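Wirnedley Tables: Care Questions

What is the Tagle top made of?
It is a laminate with a printed wood grain, bonded to a solid core. It doesn't need oil, wax or varnish, and none of them will soak in.

What should I clean it with?
Warm water, a drop of washing-up liquid and a soft cloth. Wipe along the grain and dry with a second cloth. Avoid scouring pads and cream cleaners.

Why does my top look paler in the middle?
Light on a smooth pale surface flattens the grain and can turn it whitish. Look at it again from the other side of the table before you decide it has faded.

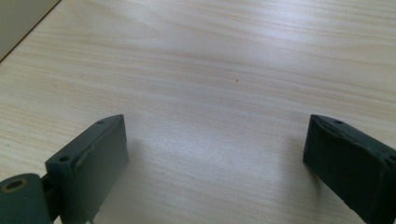
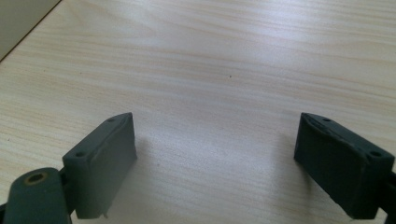

Pale wood grain with a bright patch of light, and a tiny dark speck on the surface.
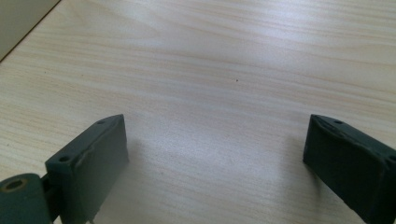
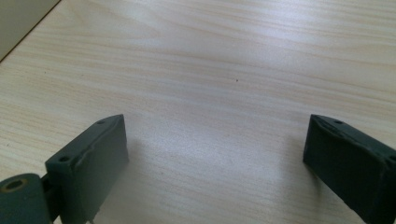

How much does a replacement top cost?
A replacement Tagle top is £149, with delivery included on the mainland. Allow 7 working days.

How do I deal with a small dark speck?
Try a dry cloth first, then a damp one. If it stays put, lay a wet cloth over it for a few minutes and wipe again. Don't pick at it with a blade.

Can I put hot pans on it?
Use a mat or trivet. Heat marks can't be polished out and aren't covered by the guarantee.

Does the Indo desk need the same care?
Yes. The Gromby bench has a real wood top and comes with its own leaflet.

Who do I contact about damage?
Write to Marites Baluyot in customer care, with your order number. Spare legs and fixings are handled by Arnel Saludo.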